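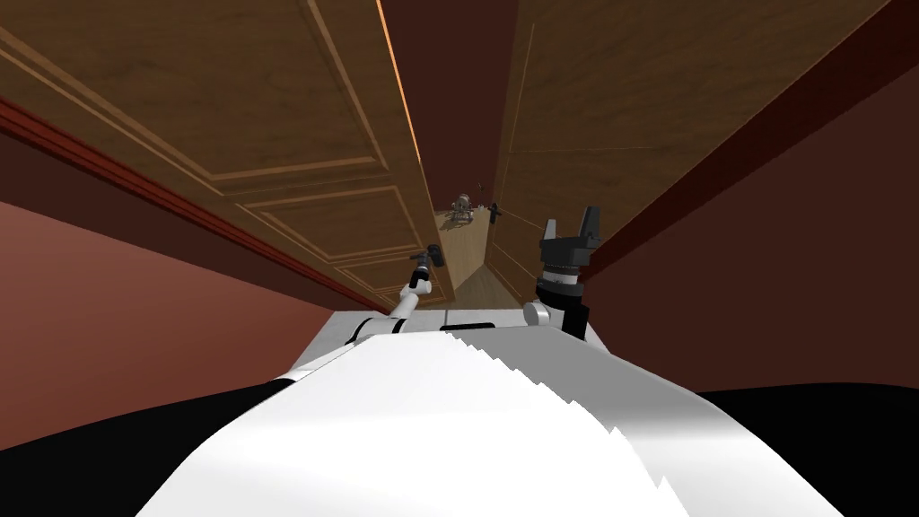 Domestic Storage and Everyday Habits Group

Last updated: July

4. What people told us about their kitchen cupboards

I should say first that I came to this part of the study expecting to be bored. Cupboards are cupboards, I thought. Then the diaries started coming back and I ended up reading them on the bus, in the bath and once at 2 in the morning with a bowl of cereal.

We asked 20 households in Nutine to keep a diary for 12 weeks, writing a line each time they opened a kitchen cupboard and couldn't find what they wanted. That gave us 2696 entries, all typed up by hand (my wrists remember). Section 3 covers how we sorted them, so I won't go over it again, except to say that "gave up and used something else" stayed as its own group in spite of a long argument over tea.

The biggest surprise for me was spices. Nearly every home had a spice shelf, and nearly every home also had a second lot of spices somewhere else – by the kettle, in with the baking things, in a shoebox. People bought cumin again and again! Our reading is that a jar which can't be seen from the front of the shelf stops existing for the person cooking. Deep cupboards made this much worse, and the plain, flat-fronted sort came up no more often than the old-fashioned sort with trim (Figure 1).
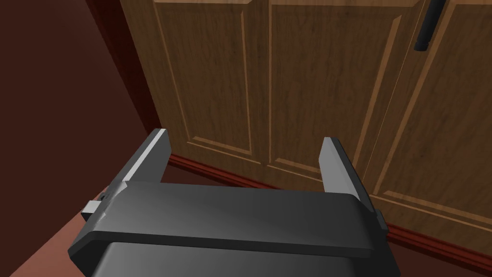
Figure 1. A row of three wooden cabinet doors, with a gripper in front.

Lids came next. I had assumed the trouble would be with the number of boxes people owned, but the diaries point more to where the lids were put after washing up. Homes that kept lid and box together wrote fewer lines about them, even when the cupboard was crammed. Homes that stacked them apart wrote some very cross lines indeed, a few of which we can't print.

We also tried the Stoica labels in half of the homes, from week six onwards. People liked them, and a couple labelled the whole kitchen and then the airing cupboard as well.

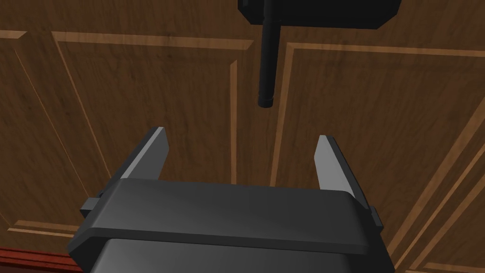 The labels did less for finding things than for putting them back, though, and that effect seemed to fade once the person who had stuck them on lost interest. I'd like to run this again with a longer gap before the last set of diaries, and with more shared houses, where the question of whose shelf is whose crops up on almost every page.

Related items
Larders and box rooms: notes from Prastar
The Driker drawer survey, first results
Why we keep carrier bags

Contact the group | Copyright Domestic Storage and Everyday Habits Group | Back to top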